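Speaker notes, methods session
Talk: Scoring long household tasks when the robot can recover
Speaker: Erzsébet Magyar, Numbridge
Slot: 40 minutes including questions

Slide 1. Title

Say who did what. Pletera built the task set. Numbridge ran the evaluation and wrote the scoring code. The paper has the full author list. Skip the funding slide unless asked.

Slide 2. The problem

Most results on tidying tasks are reported as one success rate per task. A run that fails on the first drawer pull and a run that fails on the last object get the same zero. We wanted to know how much information is lost that way, and whether the ranking of two policies can change when it is put back.

Define terms here, slowly. A task is an instruction plus a start state. A stage is a change in the state of one object or one drawer. A recovery is any stage that is reached after the same stage was attempted and missed in the same run.

Slide 3. Task set

Small objects, a flat top, a chest with three drawers. Objects differ in stiffness: bowls, packets, snack bags. The bags are there to stress grasp selection, as the film folds and the outline from one view is a poor guide to where the fingers will close. Drawer fronts have no handles, so opening depends on the gap above the front panel.

Instructions name an object and a target place. Start states vary in which drawer is open and how far.

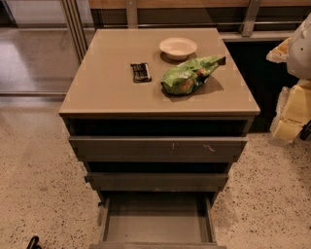 Stage labels come from two passes. The first pass is automatic and uses drawer position and object height. The second is a person with the head camera video and a key for each stage. Where the passes disagree, a second person decides without seeing either label. We kept all 1,929 runs, including the ones stopped by the operator. Dropping stopped runs raises every number in the paper and we do not recommend it.

Slide 4. Labels

The automatic pass is good on drawers and weak on bags. A bag that is lifted by one corner and still drags on the surface is marked as not lifted. People mark it as lifted. We went with the people and wrote the rule down: lifted means the grasp is carrying the object, whether or not some part of it still touches. In the final set, 181 runs changed label because of this rule.

Pause. Someone usually asks about this. The answer is in appendix B.

Slide 5. The two policies

Bielecka is trained on full demonstrations. Cluvley is trained on the same demonstrations plus short clips that begin from a missed grasp or a drawer left partly open. Same robot, same cameras, same control rate. Do not get drawn into network size.

Slide 6. Main result

Point at the left plot first. On plain success the two policies cannot be separated; the intervals overlap on every task. Then the right plot. Scored by stage, Cluvley gets further before failing, and most of the difference comes from recoveries on bags. On bowls there is no difference. On drawers Bielecka is slightly ahead, and we do not have a good explanation. One guess is that the short clips teach the policy to back off too early when the drawer sticks.

Slide 7. Limits

One room. One chest. The stage list was written by hand, and a different list would give different scores. We tried 4 alternative lists; the order of the two policies held in each, but the size of the gap did not. Stage scores from different labs should not be compared unless the lists match.

Slide 8. Release

Stage lists, label key and scoring code go out in November. Video follows after the privacy check.

Backup slides: labeler agreement, effect of lighting, stopped runs by cause.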